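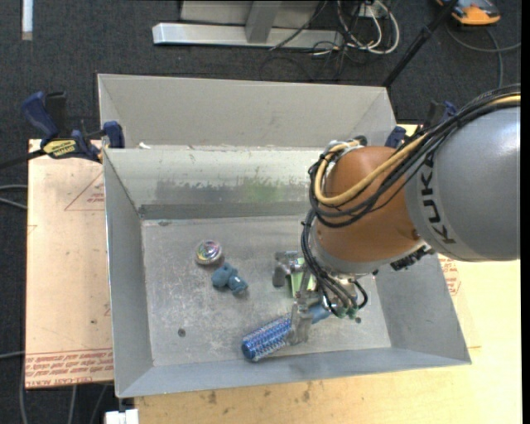 4. Sorting and clearing the metal tray

The Korkitz leaflet packed with the tray says it "practically looks after itself." We have not found that to be so. Sheet metal with sloped sides collects dust at the bottom and grime up the walls, and small toys pick up both. Follow the steps below and leave the leaflet in the box.

4.1 Before you start

Set the tray on a flat tabletop. Wood is fine, but a bare wooden top will stain, so put a sheet of card or acrylic under it if you care about the finish.

CAUTION: If your tray has a hole in the floor, anything narrower than the hole will sooner or later go through it. Check under the tray before you report a part as missing.

4.2 Sorting

1. Take out the long pieces first. Ribbed rollers and other cylinders tend to lie diagonally and trap smaller things against the wall.
2. Take out spinning tops next. Lift them by the stem if they have one. Shiny, iridescent finishes scratch on a dusty floor, whatever the seller told you about coatings.
3. Lift figurines and knobby connector pieces one at a time. If you can't tell which of the two you are holding, put it with the connectors and move on.
4. Leave anything with a mechanism or a translucent part until last, and don't force it if it catches.
5. Place everything on a dry cloth. Do not pile it back up.

NOTE: Grondero sells a divider insert for this tray. Olumide Effiong tried it for 3 weeks and took it out again. The slots assume straight walls, and these walls slope.

4.3 Cleaning

1. Tip the tray and brush out the loose dust.
2. Wipe the floor with a damp cloth and a drop of dish soap. Scuffs will stay. Small dark spots may or may not lift.
3. Wipe the far wall last - it is usually the worst, and a cloth that has been there should not go back on the floor of the tray.
4. Dry fully before refilling.

CAUTION: Do not use steel wool. The Pralletby care card recommends it for "stubborn bands." Odair Miranda did as the card says and now has a band of scratches in the same place.

4.4 Refilling

Put back fewer pieces than you took out. The box claims room for up to 400 small items, a figure we can only explain if the items are beads. Keep tops away from ribbed pieces, and check the floor again for dust before the next session.

Revised 2020-02-05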